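Refinishing a desktop with hardwax oil, second attempt

Posted 2026-01-02

The first attempt at this desktop was in June, and I wrote it up then as a success. It was a success for a few weeks. After that the area where my forearms rest went dull, a mug left a ring that would not buff out, and the front edge started to feel slightly furry whenever the humidity came up. I have now sanded the whole thing back and done it again. These are my notes, mostly so I can find them later.

The top is maple, glued up from narrow boards, bought secondhand from Killian Royer when he closed his drafting office. It had a worn film finish on it, probably a lacquer. I assumed the sanding I did in June had removed all of it. It had not. When I wiped the surface with mineral spirits this time, a patch near the back stayed shiny well after the rest had gone flat, which usually means there is still something sitting in the grain. Oil cannot get into wood that is already sealed. It sits on top, goes tacky, and wears off in a month.

So the first change was to sand until the mineral spirits test came back even across the whole top. I started at 80 grit, which I had skipped in June out of caution, then went to 100 and stopped at 150. Last time I went up to 240 because it felt nicer under the hand. Bastien Langlois, who finishes floors for a living, looked at an offcut and told me I had burnished it. On maple, which is tight-grained to begin with, a very fine sanding leaves the finish little to hold on to. His advice was to stop early and let the oil do the smoothing.

The second change was raising the grain on purpose. Wipe with a damp cloth, let it dry overnight, then knock the fibers down by hand with the last grit used. Do not use the machine for this. It cuts too deep and exposes fresh fibers, and you are back where you started. I did it twice. The front edge needed a third pass.

For the finish itself I used the same product as before, a two-part hardwax oil sold by Guillot. I had blamed it for the June result and was ready to switch to the Tuleo version, which costs more and comes in a smaller can. Having read the data sheet properly, I think the product was fine. The sheet asks for the excess to be removed within 15 minutes. In June I coated the entire top, made coffee, and started wiping at what I would guess was double that. The residue had already begun to set, and what I was buffing was a skin.

Working in sections fixed this. I split the top into thirds, spread the oil with a white pad, waited, and wiped each third dry before opening the next. Wiped dry means a clean cotton cloth dragged across the surface picks up nothing. Léonie Boyer suggested checking with a strip of paper towel under a low lamp, and this showed up two streaks I had missed completely from above.
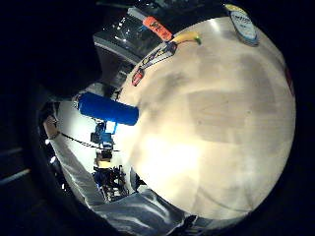 Cure time is the part I am least sure of. The can says light use after two days and full hardness after seven. The data sheet gives a longer figure for cool rooms, and my workroom in winter is cool. I have decided to wait 29 days before putting anything wet on it, which is longer than either document asks for. The keyboard and monitor can go back sooner, with felt under the stand.

On color: maple goes slightly yellow under any oil, and more so over the following year. If you want it to stay pale, there are versions with a small amount of white pigment. I tried one on an offcut – it collected in the glue lines and looked like flour. I went with the clear.

Rags went outside, spread flat on the concrete until stiff, then into a metal can with a lid. Oil-soaked cloth left in a heap can ignite on its own, and the warning on the Guillot can is printed smaller than the logo.

Still to do is the underside, which I left bare both times. Leire Lozano thinks an unsealed underside will let the top cup as the seasons change. Bastien says a top this thick, screwed down through slotted holes, will not move enough to matter. I will put one coat on it when the weather allows the windows open, and check it with a straightedge before and after.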